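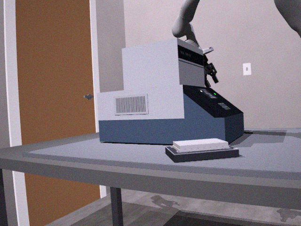

Hjalti Kvaran was told when he came to Nisevholm that the water there needed no looking after, it came down from the hill by itself and it had always done so. He heard this from the man at the harbour office, from the lady who rented him his first room, and in his second week also from his own chief.

"They were all proud of it," he says. "And they were right to be proud. It was very good water. But I had a paper in my hand from the laboratory, and the paper was not so proud."

We are sitting in his kitchen in the upper part of the town, where the pressure is low in the mornings and you have to wait a little for the kettle to fill. He has put two glasses on the table, with water in them, and nothing else. I understand later that this is his usual way of receiving visitors. For most of his working life he was responsible for the drinking water of Nisevholm and the smaller place Lidby on the other side of the ridge, together 1,417 households when he stopped. He has now written down what he remembers, and the local history society will print it in January.

I ask him first about the pipes, as the pipes take up more than half of his manuscript.

"The oldest ones were laid by farmers," he says. "They dug where the digging was easy, they did not dig where a map would tell you. So the line goes around a big stone, then it goes under a barn that is not there any more, then it comes up so high that it freezes in a cold spring. I had a drawing from the municipality, a very beautiful drawing, and all the lines in it were straight."

He learned the real way of the pipes by walking. In winter he looked for places where the snow melted early, and in dry summers he looked for grass that was too green. Older people in Lidby could tell him where their fathers had been digging, but they did not always agree, and there were two brothers who showed him two different fields and were both sure. He dug in both. The pipe was in the road.

The manuscript has a long chapter about the leak at the Gallardo bakery, and I must say it is the one I liked best. For a whole autumn the town was losing water in the night, and the reservoir was lower each morning than it should be. Kvaran and one colleague went out after midnight with a listening stick, a long steel rod with a wooden cup for the ear. You put the rod on the valve and you put your head on the cup.

"A leak has a sound like someone who says 'sh' and never finishes. At night you can hear it well, when people are sleeping and no one is using the tap. But the bakery starts at three. So we had only a short time, and then the baker turned on his water and everything was noise."

In the end they asked the baker to start one hour later, for one night only. He did not like it, and there was no bread in Nisevholm before eight o'clock. They found the leak under his own yard, 90 centimetres down.

"He gave us bread after that," Kvaran says. "But not immediately."

Not all of his memories are so mild. He becomes more careful with his words when we come to the year when the water in Lidby had to be boiled. The snow had gone very quickly, the stream came over its banks and surface water got into the old well. The first sample was not good. The second was worse. He had to decide in the evening, before he had the third one, and he decided to warn people.

"I went from door to door, with my wife and with her sister. We had no messages on the telephone in that time. Some of them said thank you and some said that their grandmother had drunk this water until she was very old. I said yes, but your grandmother is not on my list, you are on my list."

The boiling went on for 135 days. He still knows the number and did not have to look it up. The well was closed afterwards, and Lidby got a new line over the ridge, built by a firm called Warkmont, with whom he quarrelled about the depth of the ditch almost every week that summer. He wanted it deeper. They wanted to be finished before the frost. When I ask who won, he holds one hand over the other to show me, and the distance between the hands is not very large.

"We met in the middle. It has frozen one time. I wrote them a letter."

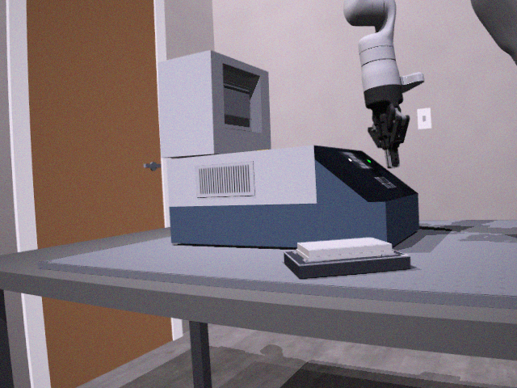
What should a person do if the water suddenly tastes different?

"Let it run cold for a few minutes and taste again, and if it is still different you call the waterworks and tell them the street and the hour. People wait too long with this. They ask the neighbour, they write about it to a cousin, they buy bottles in the shop. Call. The person who answers will be glad, because one call from each end of a street is better than any instrument for telling where to begin."

He himself kept a notebook for such calls, and he has it still. It is a school notebook with a blue cover, and the entries are short. "Upper street, tastes of earth, 7.15." "Pharmacy, brown, then clear." "Mrs at the corner, says tastes of fish, does not." I ask about the last one. He drank a glass in her kitchen, he tells me, and then another one, and after that they talked about her late husband until it was dark. He believes she called again the following month.

I have read that many small places now have difficulty finding people for this kind of work, and I ask if it is so in Nisevholm too. It is. His successor left after one winter, and the one who is there now has three other municipalities to drive between. Kvaran does not complain about her. He says she is better with numbers than he ever was, and that she rings him sometimes when she needs to know what is under a certain road.

"And then I tell her, and she writes it in the computer. That is good. It should not be in my head only, I am not going to be a drawing for ever."

Around midday he puts on his boots to show me the reservoir. It is a low concrete house with a grass roof, a short walk up behind the last gardens, and he no longer has the key. We stand outside it. He lays his palm on the iron door for a moment, then he puts his ear near to it and asks me to do the same. I hear water falling into water, quite far down.

"It is coming in well today," he says, and we go back down before the rain starts.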